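Review: the Stivari kitchen-clearing benchmark, simulated track

Reviewed by Fenna Postma
December 29, 2020

Stivari is a benchmark package for learned manipulation policies, released by Badetti in August. It consists of a rendered kitchen worktop, a set of household objects with physics properties, an arm and five-digit hand model, and a scoring script. The accompanying paper, with Gerrit De Graaf as first author, claims that policies ranked on the simulated tasks keep their ranking when moved to hardware. I tested the simulated track only, and comment on the ranking claim as far as the published logs allow.

Installation took most of a morning. The physics engine is pinned to an old release, and the build fails without any useful message if a newer one is present. Once that was sorted out, the package ran without a crash for the rest of the review period. Tasks are defined in short text files covering object poses, goal region, time limit and camera placement. These are easy to read and easy to break: units are metres in one block and millimetres in the next, and the parser does not check.

I used the box task family, in which the policy must bring the hand to a commanded pose at or inside an open carton without touching the walls. It is a modest task on paper. The difficulty comes from the carton wall, which hides part of the approach from a low camera, and from the width of the hand when the fingers are extended.

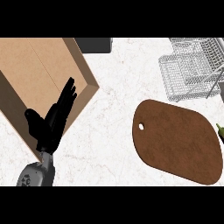
Vol. 6, No. 4, p. 22

The hand model deserves some credit. With the fingers straight and held together, as over the front wall of the carton, the collision geometry follows the visible shape closely. Many packages wrap the whole hand in a single convex hull, which makes any approach near an edge look like a contact. Stivari gives each finger segment its own body. The cost is speed. On our workstation the simulation ran at 80 steps per second with full geometry, against 1100 with the simplified hull. Anyone training from scratch will want the hull for the early stages and the full model for the last part, and the configuration allows a switch between the two at any checkpoint.

Rendering is adequate. The marble worktop has a veined texture and the wire rack throws faint shadows on it, so a vision policy does at least get some irregular background. The supplied texture set is small, though, and a policy trained on the default worktop lost a good deal of accuracy when I replaced it with a plain grey one. The authors recommend randomising the surface and give a script for doing so. It should be on by default.

I compared two policies. The first was the baseline shipped with the package, trained by behaviour cloning on 50 demonstrations per task. The second was our own port of the Vermeulen planner, which uses the same demonstrations but predicts a short sequence of hand poses and replans after each one. Both were given the same start states and the same time limit. The planner had fewer wall contacts over the full test set. The baseline was quicker when it succeeded, and its failures were mostly of one type: it lowered the hand too early and met the rim. Lengthening the action history reduced this but did not remove it. 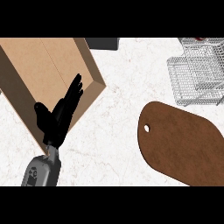
Scoring and logs

An episode counts as a success when the palm stays within the goal region for the required dwell time. Finger pose is not scored at all. For the box family this is a weakness, as a policy may reach the goal with a hand shape that would be useless for the next action. I added a finger term of my own and the gap between the two policies narrowed. The logs store joint positions and contacts in full, so rescoring old runs is simple.

On the ranking claim, the published hardware logs cover four policies. The order does match the simulated order, but two of the four are separated by less than the spread between seeds. I would call the result encouraging and wait for more.

Compared with Stosow, which we have used until now, Stivari has the better hand and the poorer documentation. Stosow users should note that the object frames are rotated and that converted demonstrations need checking by eye.

Recommended for groups already working on multi-fingered hands. Groups using a parallel gripper will gain little from it in the present version.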